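The Great Kitchen Floor Debate

So we're doing the floor. After six years of saying we'd do the floor "once things settle down," I pulled up a corner of the linoleum behind the fridge in November to see what was under it, and what was under it was more linoleum. Green, with little flecks. And under that, a layer of black glue that I decided to leave well alone until somebody who knew what they were doing could look at it.

Those of you who've been reading since the Plekora days (hi, both of you) will remember that our kitchen is a funny shape. It was two rooms once, a kitchen and a sort of pantry, and whoever knocked them together left a hump where the wall used to be. You get used to it. Guests don't. My friend Imani Bellamy has spilled coffee on that hump three times and now carries her mug through the house with both hands like it's a baby bird.

I want checks. I've wanted checks since I was nine and my aunt had them in her hallway in Trellolcombe, big black and white ones that I used to hop across on one foot. She waxed them every other week and the whole house smelled of it. I don't remember her couch or her curtains or what she cooked for us, but I could draw you that hallway.

My husband does not want checks. He wants something called "driftwood." I've seen driftwood, we've been to the beach together, and it was not the color of that sample. He says checks will make the room look like a diner. I said I like diners. He said he likes diners too but he doesn't want to pay his taxes in one, and we left it there for the night.

Anyway, I've been collecting pictures. I have a folder, and the folder is getting out of hand. Half of it is tile, and the other half is rugs and mats.

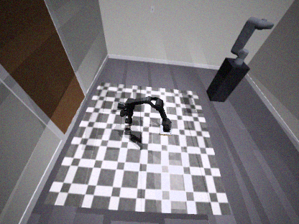

Uneven checks, some bigger than others. I keep coming back to this one.

What I've learned from the folder is that I don't like the perfect kind as much as I thought I did. A plain even checkerboard looks great in a big square hall and a bit bossy in a small room. The ones I save now are nearly all a little off, with mixed sizes or bands crossing each other, almost like plaid. Gray in place of the black, too. I showed a few to my husband and he said "huh," and if you've been married a while you'll know that's practically a signed contract.

Then there's the money. I got two quotes. The first was from a place out toward Prekley and it made me sit down on the stairs. The second was from Lyons, the flooring shop next to the dry cleaner, and the man there was lovely and measured everything twice and didn't sigh at the hump. For sheet vinyl he said $665 for the materials, and then labor on top, and then whatever it takes to deal with the hump, which he called "the unknown." I wrote that in my notebook as a line item. The Unknown, $500. We'll see!

I did think about painting it. Delphine Villanueva, who I know from choir, painted the plywood floor in her back porch with a checked pattern and it's gorgeous, and she did the whole thing with a yardstick and masking tape. I went over for a look and stayed most of the afternoon. She told me it took her 18 evenings, and that on one of those evenings the cat walked across it, and she pointed out the paw prints by the door that she's decided to keep. I love it. I also know myself, and I would get as far as the stove and then take up the banjo.

Her tips, for anyone braver than me:

Start from the middle of the room and work out, so your skinny half squares end up against the walls.

Press the tape down with the back of a spoon.

Do all the light color first, the whole floor, and let it sit way longer than the can says.

Buy knee pads. The good ones. She bought the cheap ones and then she bought the good ones.

My mother has also weighed in (of course she has). Her position is that any floor with white in it is a floor you'll be wiping until you die. Her own kitchen is brown and has been brown since before I was born, and she's right that you could drop a whole meatloaf on it and not find it until Easter. But I already wipe the floor all the time! We have a dog with feet like snow shovels. I may as well be wiping something I enjoy looking at.

Where we are right now is that I have samples taped down by the back door. Three of them, and we walk over them every day to see how they hold up. The plain black and white shows every crumb. The gray and white is much more forgiving, and the driftwood, I'm sorry to say, looks fine. It looks perfectly fine. I've moved it a bit farther under the radiator.

The dog sleeps on the gray one — I'm counting that as a vote.

The Lyons man can't start for a few weeks anyway, so there's time to go back and forth on it some more. I need to clear out the pantry end before he comes, and that means dealing with the shelf of jars, and the bread machine, and around 30 plastic tubs that don't have lids. If you're local and you want a bread machine, please, please write to me. It works. It's just very loud at five in the morning.

Also if anybody has put vinyl over a hump and lived to tell the tale, leave me a comment. Did you sand it down or build up the low side? My husband thinks we should build up. I haven't asked the Lyons man yet and I'd like to go in sounding like I know something.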